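Can You Trust a Game Trailer?
2018-12-07

You have probably seen one this month. A hero jumps off a cliff, a dragon roars, and big letters tell you to get the game now. It looks amazing. But is it the game?

Maybe not. Plenty of trailers are little movies. Artists make them on powerful computers, and no one is playing. Look at the corner of the screen for small words such as "not actual gameplay." They go by fast, so pause the video.

Take Vamutach, a monster game from a studio called Filix. Its trailer lasts 90 seconds. We watched it 3 times and found 2 short moments when a player seemed to be in control. The rest was talking, smoke and drums.

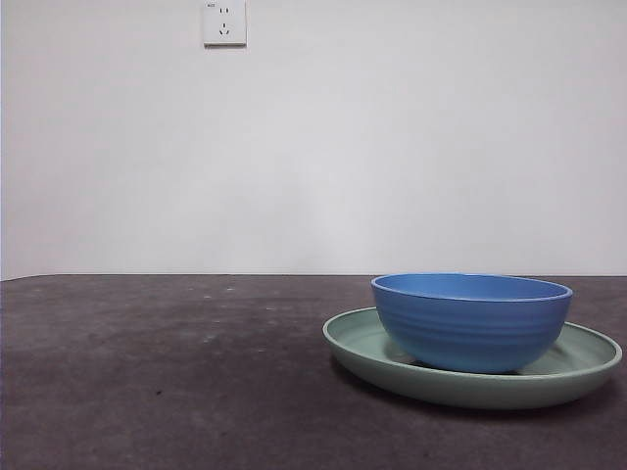
Lorne Bélanger disagrees, and says a trailer is supposed to get you excited, the same way a book cover does, so kids shouldn't expect it to show them everything. Fair enough. A book cover doesn't usually claim you can "go anywhere," though, and this trailer does.

Numbers need checking too. The ad promises up to 200 monsters. "Up to" is a sneaky pair of words. A game with 12 monsters could say it! And is a red wolf a different monster from a blue wolf? Filix doesn't tell us.
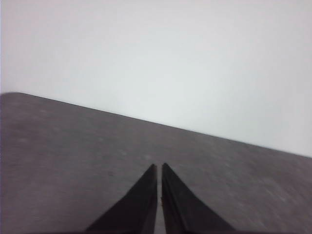 Then there are the people who say nice things in the ad. "Best adventure ever!" Who said so? If you can't find a name, or the whole review, don't give it much weight.

Before you ask for a game, find a video of a regular person playing it, dull parts included. Ask a friend who owns it what gets boring. And wait a few days. You may not want it by then.

Written by Jocelyn Marchand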